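Small Business Finance - Handout 5
Managing working capital
07/12/2022

Working capital is current assets less current liabilities. It shows whether a firm can pay its short-term bills from what it holds or is owed.

Terms to know
Receivables: money customers owe the firm.
Payables: money the firm owes its suppliers.
Inventory: goods held for sale or use.

Worked case: Tronden
Tronden sells tableware to cafes. At the end of November its current assets were £1,762 thousand and its current liabilities £1,321 thousand.

Working capital = 1,762 - 1,321 = 441 (£ thousand)
Current ratio = 1,762 / 1,321 = 1.33

Of the current assets, £420 thousand was inventory. The quick ratio leaves this out:

(1,762 - 420) / 1,321 = 1.02

The firm can cover its bills without selling stock, but only just. One large customer, Szalai, pays late - if that money slips into the new year, Tronden will need its overdraft.

Ways to free up cash
Invoice on the day of delivery.
Ask suppliers for longer terms before asking the bank.
Cut slow product lines, even at a discount.

For the seminar
Read the Astomau accounts and work out both ratios. Bring your workings, with units shown.

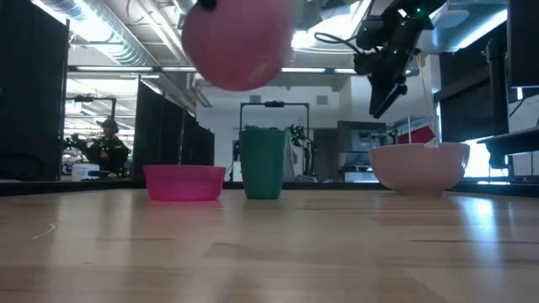

Tableware: two pink bowls and a green cup.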